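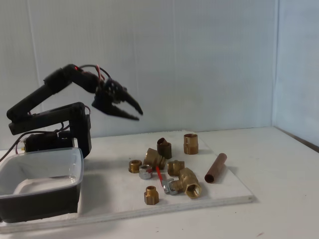

Call for Participants: Fittings Sorting Open Day

The Pravden Workshop at Bromgate invites plumbers, pipefitters, apprentices and parts counter staff to take part in its open day on Tuesday. Participants will work beside a small robotic arm that is being taught to pick brass and copper fittings from a mixed group and place them in a container.

What participants will do

Each session lasts 43 minutes. Participants will lay out elbows, tees, nipples and short pieces of pipe on a white board, observe the arm at work, and record any part they would have picked up differently. A short talk by Tainá Guerra, who leads the sorting project, opens the day at 9:00 a.m. in the Dotley Room.

Who may apply

Applicants must be 18 or older and have at least 2 years of experience handling pipe fittings, whether on site, in a stockroom or in a training program. Apprentices may count classroom hours toward this requirement. No knowledge of programming is needed. Current employees of Matheson Supply are not eligible.

Conditions

Participants receive lunch and a travel payment of up to $43. Closed-toe shoes are required. Loose sleeves and hand jewelry must be removed before entering the work area. Participants may bring fittings of their own, provided they are clean and free of sealant. Written comments will be kept by the Workshop and may be used in its training materials without names.

How to apply

Send a letter stating your trade, your years of experience and your preferred session (morning or afternoon) to Fraser Buchanan, Open Day Office, Pravden Workshop, Room 900, Bromgate. Please write reference 1276 on the envelope. Selected applicants will be notified by mail and must confirm their place in writing.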